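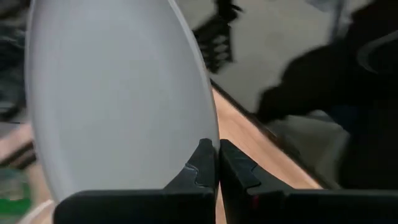 Ondar Supper Club
Minutes of the Menu and Kitchen Meeting, 1/2/24

Present: Hülya Kocabaş (chair), Gediminas Vasiliauskas (kitchen, minutes), five cooking members.
Apologies: two received.

1. Minutes of the previous meeting

The November minutes were approved with one correction. Item 4 gave the oven temperature for the rye crackers as 400 F. It should read 350 F. The recipe sheet was already correct.

2. Matters arising

2.1 The dough mixer has been serviced. The speed selector was replaced. Speed two is to be used for all bread doughs and speed one for anything containing chopped nuts or dried fruit.

2.2 The recipe binder has been re-ordered by course. Loose sheets are to be handed to Gediminas and not pushed into the back pocket.

2.3 The question of a second freezer is carried over. No quote has been received.

3. Report on the fall dinners

Hülya reported on the fall series. Total covers for the series were 127. Income from tickets was $3650 and spending on ingredients was $2668. The balance goes to the general fund after the hall charge is taken out.

The largest single ingredient cost was lamb shoulder. Butter was second. The meeting discussed whether the lamb dinner should be repeated. Agreed to repeat it once, using neck in place of shoulder, braised for three and a half hours, covered, at 300 F. Gediminas to run a test batch first and report the yield after trimming.

The pear tart was returned partly eaten at several tables. The base was underbaked in the center. The cause was put down to the tart going into the oven straight after the potatoes, with steam still in the cavity. For future services the oven door is to be opened for two minutes between the potatoes and any pastry.

4. Spring menu

4.1 First course. Two options were tasted.

Option A: leek and barley soup with dill oil. Texture acceptable. The barley had taken up too much liquid after 40 minutes of holding. Barley to be cooked separately and added to the bowl at service.

Option B: beet salad with fresh cheese and caraway. The dressing separated. One member thought the caraway too strong, another thought it could be doubled. Amount left as written.

Vote: four for A, three for B. Option A adopted. Option B to be kept for the summer list.

4.2 Main course. Chicken thighs braised with dried apricots and preserved lemon, served with bulgur. Proposed by Hülya. The thighs are to be bone-in, salted the night before and browned skin side down in a dry pan. The braising liquid covers the meat to half its depth and no more, or the skin softens. Apricots go in for the last 25 minutes. Adopted without a vote.

A meatless main is required. Stuffed cabbage with mushrooms and buckwheat was proposed by Gediminas. Points raised:

- Outer leaves tear if the core is not cut out before blanching.
- Buckwheat should be toasted until it smells nutty and then cooled before mixing.
- The tomato sauce as written is too sweet. Remove the sugar and add one tablespoon of vinegar per quart.

Adopted with these changes.

4.3 Dessert. Hülya brought a semolina cake in syrup and a plain yogurt cake. The semolina cake was preferred. The syrup must be cold and the cake hot when the two are combined. The reverse was tried with the second pan and the middle stayed dry. Cake to be cut before the syrup is poured. Walnuts on top are optional and are to be listed on the menu card if used.

5. Suppliers

5.1 Flour. Flakora has changed its bread flour and the new bags absorb more water. All bread recipes to be adjusted upward by two percent hydration and checked by feel. Members baking at home from the old sheet should note this.

5.2 Fish. Cù can no longer deliver before noon. Smoked trout will be ordered for the day before service and held in the lower refrigerator. Fresh fish is off the spring menu.

5.3 Cheese and dairy. Tarach offered a better price on fresh cheese if the order is at least 15 pounds. This is more than one dinner uses. Agreed to stay with the current order size. Surplus fresh cheese does not freeze well, as was found last year.

6. Kitchen procedure

6.1 Hot holding. The bulgur and the potatoes were below temperature at the second fall dinner. The probe is to be used on every tray at the start of service and again halfway through. Readings go on the sheet by the pass. Anything under 140 F goes back in the oven.

6.2 Labels. Every container in the walk-in is to carry contents, date and initials. Containers without a label will be thrown out at close. One member objected that stock freezes the tape off. Freezer containers to be labeled on the lid in grease pencil.

6.3 Allergens. The allergen chart now has a separate column for sesame. Tahini had been entered under nuts. The chart must be finished before the menu cards are printed.

6.4 Knives. The two long slicing knives are dull. Gediminas will sharpen them before the next dinner. They are not to go through the dishwasher.

7. Ticket price

A rise of two dollars was proposed to cover butter and oil. Discussion followed. The counter-proposal was to hold the price and drop the cheese plate. Vote: five to hold the price, two for the rise. The cheese plate is dropped for spring and the bread course is made larger, with cultured butter and pickled radish.

8. Any other business

8.1 A member asked for a short session on laminated dough. Hülya is willing to lead it if four or more sign up. Butter to be supplied by those attending.

8.2 The sourdough starter in the small refrigerator has been fed irregularly. A feeding log is to be taped to the door. Ratio is one part starter, two parts flour, two parts water, by weight.

8.3 The large colander is missing. Members are asked to check at home.

Actions

Gediminas: lamb neck test batch; sharpen slicing knives; revise cabbage sauce; update bread sheets for the new flour.
Hülya: final costing for the chicken main; freezer quote; confirm trout order with Cù; sign-up sheet for laminated dough.
All: allergen entries for own recipes; search for colander.

Next meeting to be held after the first spring dinner. Tasting items should arrive cooked, with a written recipe by weight.

Minutes taken by G. Vasiliauskas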